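Ticket 2149 – Label printer at Derkberg drops jobs longer than one page
Status: Resolved
Opened by: Urho Hyvönen
Assigned to: Thulani Ngcobo
Opened: 2024-03-06

Reported problem
Single labels print normally from the packing desk. Any batch of two or more stops after the first label. The queue shows the job as complete and the printer shows no fault light. Restarting the printer clears nothing. The same batch file prints in full at Vurside.

Thulani Ngcobo
Confirmed remotely. Sent a 43-label test batch to Derkberg and got one label, then silence. Spooler log reports all pages sent. Driver version matches Vurside. Please print the configuration page from the front panel and attach it.

Urho Hyvönen
Configuration page printed. Media type is set to "continuous". We use die-cut labels with a gap. I changed it to "gap" and ran calibration twice. No change.
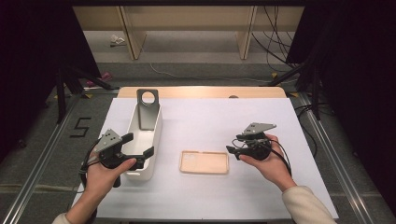
Thulani Ngcobo
The media setting was wrong but is not the cause. The configuration page also lists the network timeout as 60 ms. Vurside has 1000. With the short value the printer closes the connection while the first label is still feeding, and the rest of the data is discarded. The spooler does not wait for a reply on this port, so it marks the job as done.

Set the timeout to 1000 under Network > Raw port, save, and power cycle. The value is not applied until restart.

Urho Hyvönen
Done. The 43-label batch printed in full, three runs in a row. Settings were last loaded from a backup in February – possibly the old value came in with it.

Thulani Ngcobo
Checked the backup on the Stallasau share. It has 60. Replaced it with an export from Vurside and kept the Derkberg address block. Old file renamed, not deleted.

Santeri Eskola still has a local copy of the old backup on the warehouse laptop. Reminder sent to him to remove it.

Closing. Reopen if batches stop again after a power cut.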